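# Neighbors on Paper: Letters from One Stairwell

Term project report, June 28, 2026

I signed up for the personal essay option because I thought it would be short. It was not short, and I'm so glad! My idea was to write to the people in my building on Lamptey Street, in Nesturville, slip the letters under their doors, and build an essay out of whatever came back.

I moved in last November knowing no one. For months my whole social life in that building was holding the door for people with groceries. So the first letter (I rewrote it far too many times) simply said who I was, which floor I lived on, and asked one question: what is something in your home that you would hate to lose, and who gave it to you?

Four letters came back. One was on the back of a Garano Bakery bag, which I loved. The writer had kept her aunt's sugar bowl through every move of her adult life, and the lid had been glued so often that it no longer came off. Another was typed, very formal, and all about a radio. The third writer told me he owned nothing worth keeping and then went on for two full pages about a coat. The last was a recipe for bean soup with no note at all, and I've made it twice.

## Writing the essay

The assignment asked for 3000 words. My first draft ran over by 800, mostly because I kept explaining what every letter "meant." Our workshop group at the Prosik Writing Room was kind about it but very clear: the coat did not need me standing next to it pointing. I cut nearly all of that and let the letters speak in longer stretches, with my own part squeezed down to the hallway, the stairs and the waiting.

Waiting became the best section, I think. I hadn't planned on it at all. I would come home, look at the floor inside my door, and feel silly for looking.
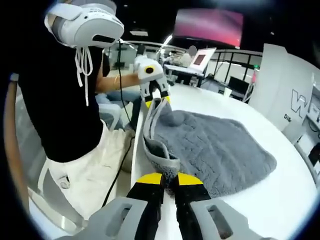

The hardest part was the ending. In one version I knocked on every door and we all had soup together, which would have been lovely, except that it never happened. What did happen is that the typed-letter neighbor now nods at me on the stairs, and once asked whether my heat was working. I ended there, on the heat.

## What I would change

I'd ask permission to quote in the very first letter. Going back for it later was awkward, and one neighbor said no to a paragraph I had built half a page around. I'd also read more essays made of other people's letters before starting.

A second round of letters is already written. The new question is about something they gave away.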